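Home | Syllabus | Week 2 | Readings | Contact
9 min read · 2 comments · 175 shares

Color and Light for Beginners: Notes for Week 2
Posted September 4, 2025

Okay, so last time we got as far as the color wheel and then ran out of clock, which is my fault for going on about the pigment shop in Rarnovano. These notes pick up where I stopped and cover the stuff I want you to have read before we mix anything.

The three words we keep using

Hue is the family name: red, yellow, blue-green. Value is how light or dark something is. Chroma is how strong the color is, how far away from gray. You'll see "saturation" used for chroma all over the place, and in this class I don't mind if you swap them (purists will mind, so be careful outside the building).

Almost everyone walks in good at hue and shaky on value. If I ask you to paint a banana you'll reach for yellow, and then you'll reach for the same yellow again for the shadow and just add black. Try it tonight! Put a little black into cadmium yellow and look at what you get. It goes green. A lot of black paints lean blue, and blue plus yellow does what it has always done.

Why yellow is such a pain

Yellow is at its strongest when it's very light. Blue and purple are at their strongest when they're quite dark. So when you darken a yellow you lose the yellow-ness fast, and you end up in ochre, olive or brown. That's the whole reason I make you spend a full session on one color that most of you think you already understand.

My usual fix is to go down through the neighbors. Start with your light yellow, add a bit of a warmer, deeper yellow, then yellow ochre, then raw sienna, then a touch of burnt umber if you need to go really low. Keep a scrap of each step. I did this on one long strip back in July with the Plistivlow student set and it took me most of an afternoon, partly from fussing, partly from the fan blowing dust into everything.

The other thing about yellow is that it hates a white background. There's so little difference in value between a pale yellow and white paper that the edge just sort of melts, and your eye stops believing in the shape. You can push the yellow a step deeper than you think you should, or you can gray the paper down with a thin wash. Either one works. I go for the wash when I'm feeling lazy.

Planes

A plane is a flat-ish area facing one direction. Each plane gets its own value, depending on how it faces the light. A box is easy, a pear is harder, a face will ruin your weekend. When you're stuck, pretend the thing is a box and decide which side is lightest and which is darkest before you touch any color at all.

Watch for the darker side going warmer as well as darker. It's a small shift, and it's the bit that makes paint look like light.

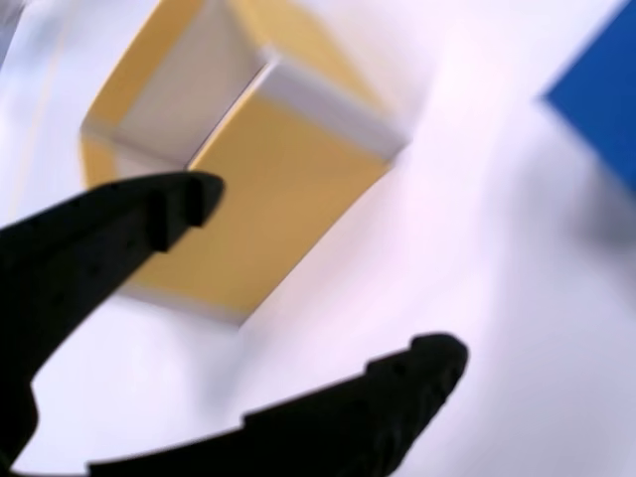 One reader wrote in under the first version of these notes to say that the warm-shadow rule had let her down completely: she'd painted a lemon by a north window, the shadow came out cooler than the light side every time she checked, and she wanted to know whether she was seeing wrong or the rule was.

She was seeing fine, and I should have been clearer. Warm shadows go with cool light, and cool shadows go with warm light, more or less, and then whatever the thing is sitting on bounces its own color back up and muddles it. A lemon by a north window on a blue cloth is going to pick up blue underneath. Paint what you see and use the rule when you've lost track.

For next time

Make a yellow strip going from lightest to darkest, no black allowed. Then paint one simple object, 2 times, once on bare paper and once on a gray wash. Keep them small, postcard size is plenty.

Supplies: the Forileck 600 pad is what I use, but any heavy paper will do. If you're buying a single tube this week, make it yellow ochre. The Lu brand is cheap and a little chalky and I've used it for years.

Bring the strip even if it's ugly. We'll pin them all up side by side, and then I want to get on to violet, so have some blue and a cool red with you too.

Previous | Next | Back to top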